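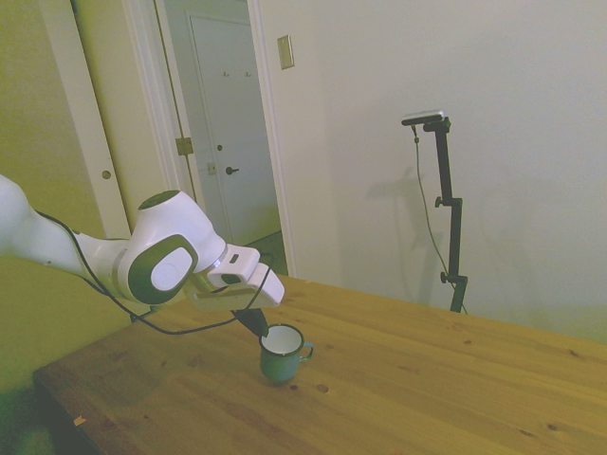 Plandale Home Blood Pressure Monitor: my thoughts after a winter with it
Posted 29/05/2019 by Mirela Amaral

My GP has been after me to keep a record of my blood pressure at home for ages now, and after putting it off through two Christmases I finally bought the Plandale upper arm monitor back in November. I've used it most mornings since (and a fair few evenings, when I remember), so I feel I've earned the right to go on about it a bit!

I'll start with the cuff, as that's what I was fussiest about. My old monitor was a hand-me-down from my aunt and the cuff had the personality of a bulldog clip. This one is softer, with a stiff curved insert that holds its shape while you slide your arm in, so I can get it on by myself without using my teeth. The inflation is gentler too. It pumps up slowly, takes the reading on the way up and lets go as soon as it has what it wants, and the whole business is over before the kettle boils. If you have a larger arm, do measure before you buy – the bigger cuff is sold separately, and I think that's a bit cheeky at this price.

The screen is lovely and large. I can read it without my glasses, and the backlight stays on long enough to scribble the numbers down. There's a little symbol that comes up if you've moved or if the cuff is loose, and it's fairly strict. I've been told off for talking to the dog.

It has memory for two users, which suits us, although the button for switching between them is tiny and sits right next to the start button. My husband's readings have ended up in my column more than once, and you can't delete a single reading. It's the lot or nothing, so be careful!

Now, the app. Oh dear. Pairing it with my phone took most of an evening, and it wanted me to make an account, confirm the account and then make a password with a symbol in it before it would show me a thing. Once it was going it was fine, and the graphs are nice and clear. I printed the monthly one for my doctor and she was very pleased with it. She also had me bring the monitor in so we could compare it with the one at the surgery, and the two agreed closely enough to keep her happy. I'd recommend doing the same with any home model.

Batteries: it takes four AAs and I've changed them once. There's a socket for a mains adaptor, but no adaptor in the box. The zip case is good quality and has survived a caravan trip in the bottom of my bag.

Would I buy it again? Yes, I would, mostly for that cuff. If you only want the numbers and a notebook suits you, you can ignore the app altogether and you won't be missing much.

Four stars from me. It'd be five with a better user button.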